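Filed under: Courts & Crime / Retail

The man who returned the same coffee machine 34 times

Ekwood is a quiet town, and until December its best-known crime was the theft of a goose. Then the Vestergaard department store ran its year-end stock count and found that it had refunded the same espresso machine 34 times.

The method was simple enough to be insulting. A customer bought a machine, kept the receipt and took it home. A few days later he came back with the box, neatly taped, and got his money. The box held a machine, too. It was just a broken one, bought at yard sales for next to nothing. The good one had already been sold online under the shop name Pravden Kitchen, which had excellent reviews.

Store policy said staff had to open every returned box. Staff did open every returned box. Policy did not say they had to plug anything in - and so they looked inside, saw something with a spout, and wished him a pleasant afternoon.
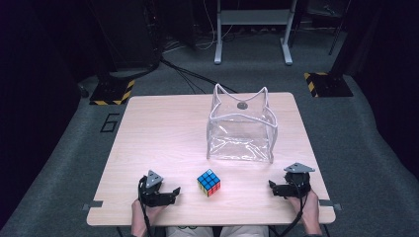

Clear bag, Rubik's cube, wooden table.

What gave him away was greed of a very ordinary kind. He had signed up for the loyalty card. Every purchase earned points, and for reasons the software company Wumness has yet to explain, refunds did not take them away. By the time anyone looked, he had collected enough for a set of luggage, and he had come in to pick it up. He was arrested at the customer service desk at 4 in the afternoon, holding the medium suitcase.

In court his lawyer argued that the store had accepted each return freely and had even thanked him for it. The judge was not charmed. She did spend some time asking the store manager why a machine full of dried lime scale had been put back on the shelf and sold as new, twice, to the same retired couple. The manager said the matter was under review.

The sentence was 46 days in the county jail, two years of probation and full repayment. He is also banned from the store for life, although the ban was mailed to him with a coupon in the envelope. The coupon has expired.

Vestergaard has since bought a power strip for the returns desk. It sits next to the register, and so far it has mostly been used to charge phones.

The luggage is being held as evidence.

Contact the newsroom | Copyright Ekwood Monthly, all rights reserved | Back to top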